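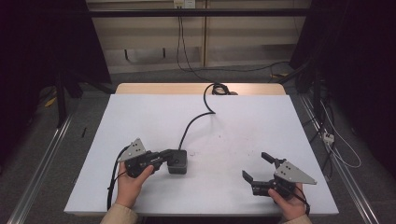
Two sockets in a living room were plenty when the flats went up, according to Vilho Vuorinen, and nobody living in them asked for a third. One did the lamp and the other did the radio. He wired a good many of those rooms himself as an apprentice, and he has spent the past winter going back into them.

The flats are on the Gouveia estate, 557 of them in four long blocks behind the harbour road. The wiring in most is nearly 60 years old. Radow, the housing company, is replacing it block by block, and Vuorinen came out of retirement to help with the surveys.

"The cable itself is often fine," he says. "It's the joints that go. You take the cover off the box and the insulation is brittle, and then you have to decide how far back to cut."

We spoke at the site office, where the kettle has a circuit of its own. He keeps his notes in pencil, one page to a flat. Each page lists the kitchen first.

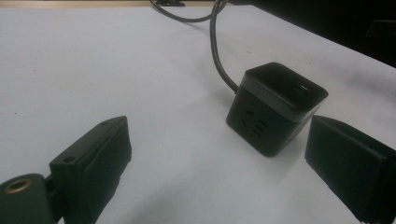 Kitchens are where the old plans cause most trouble. The original drawings allowed for a cooker and one other appliance, and tenants now have a fridge, a freezer, a microwave and often a dishwasher.

"People aren't careless," Vuorinen says. "They have one socket behind the bread bin, so they run an extension from it. I'd do the same. But I tell them not to put a heater on it, and not to plug one extension into another."

He also asks them to unwind a cable reel fully before using it for anything heavy, and to keep leads out from under rugs. He finds the rugs are harder to win than the heaters.

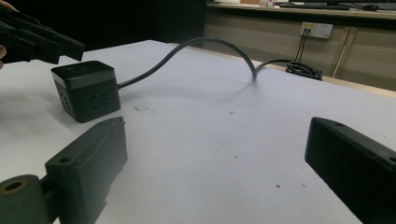

SUVNESS, December

Work on the second block has now finished and the fitters have moved across the yard to Camis House, the third. Tenants are out of each flat for the day, from eight in the morning, and most are back by supper. Plastering follows on the Friday.

Every living room gets six sockets and every bedroom four. Vuorinen had argued for eight in the living room and lost.

"It was the cost," he says. "I understand that. But the walls are open now, and in 20 years somebody will be opening them again."

He expects to stay until the surveys for the fourth block are done.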